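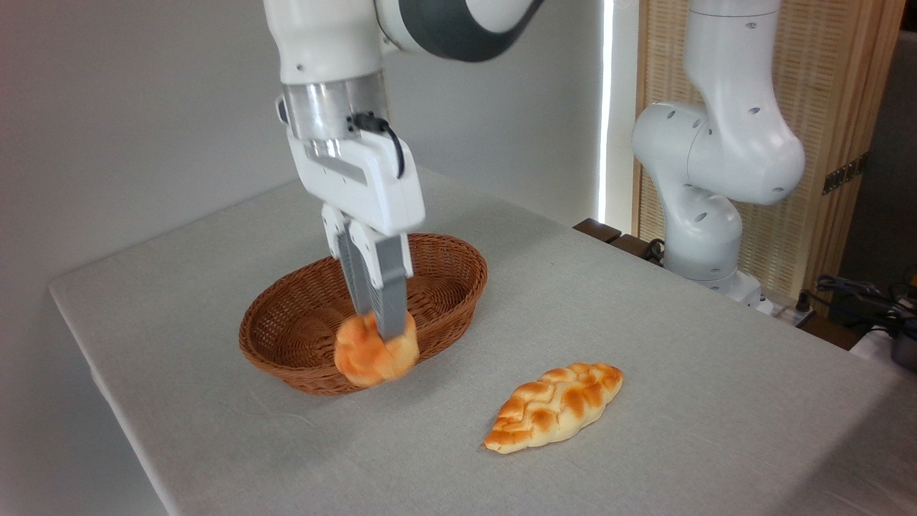
Selling an older house > Section 4: Adding a history claim to your listing

Last updated November 23, 2023

Corkitz lets you attach a "history claim" to any house built more than 82 years ago. A claim is a short statement shown under the asking price: who designed the place, who lived in it, who is supposed to have slept in the back bedroom. Sellers tend to like these more than buyers do. We have seen no good evidence that a famous overnight guest adds anything to a sale price, and the figures quoted by some agents do not say what they were compared with. If you still want one, set it up as follows.

Before you start

You will need your listing number, a copy of the title register and at least one document that was not written by a previous seller. A framed card in the hall does not count. Old sales brochures do not count either, however nicely printed.

Adding the claim

1. Open your listing and choose Edit, then History. If History is greyed out, the build date is missing or too recent. Go back to Section 2 and enter it.

2. Pick a claim type from the menu: Architect, Resident, Visitor, Event or Former Use. Choose one. "Visitor" is the type most often rejected, so read the caution below before picking it.

3. Type the claim in the box. The limit is 980 characters, and most honest claims need a fraction of that. Leave out "believed to be", "steeped in" and "local legend has it". The checker flags all three and sends the text back to you.

4. Enter the years the claim covers. If you only know the decade, tick Approximate. Do not guess a year to make the form go green.

5. Upload your documents. PDF and JPEG files are accepted. Scan both sides of letters and deeds, including blank backs.

6. For each document, fill in Source. "Family" is accepted for photographs but will not support a claim by itself.

7. Press Submit for checking. The claim stays hidden from buyers until it has been passed.

Note: Changing the claim text after step 7 puts you at the back of the queue. Changing the asking price does not.

Caution: A letter showing that someone was in Ondport on a certain night does not show that they stayed in your house. The Grakberg Hotel was open for most of the period sellers ask about, and it had a good many more beds.

What the results mean

Passed: the documents support the wording as you typed it. Passed does not mean the claim is true. It means we could not find anything wrong with it using what you sent.

Passed with changes: we have cut the wording down to what the papers show. "Designed by" often becomes "altered by", and "home of" often becomes "rented by". You can accept the shorter text or withdraw the claim. There is no option to argue for the old one in the listing itself.

Not passed: the claim will not be shown. You may try once more with new documents. Sending the same scan at a higher resolution is not a new document.

Note: Architect claims are compared with the Hứa index of building plans. The index is useful but patchy, with 47 streets missing entirely, and it lists the person who signed the drawings, who may have been a junior in the office. An entry there is a good start. It should not be the only thing you have.

Period features

The style label (Georgian, Arts and Crafts, Colonial Revival and so on) is set separately under Features. Be careful with "original". If a fireplace, staircase or set of windows has been moved, copied or bought in from a salvage yard, use "period style". Where you do not know, choose Unknown. Buyers' surveyors will look, and the label is copied into the enquiry pack as it stands.

Caution: A history claim has no effect on listed or protected status in either direction. Removing the claim will not free you from any duty to get consent for works, and adding it will not protect the house. Ask your local planning office. Do not rely on the coloured badge, which was designed by our marketing side and has no legal meaning.

Removing a claim

1. Go to Edit, then History, and press Withdraw.

2. Confirm with your listing password.

3. Check any printed particulars and window cards yourself. Corkitz cannot change these.

Withdrawn claims remain in the listing's change record, and a buyer who has made an offer can ask to see them. For viewing bookings and open-house times, go to Section 5.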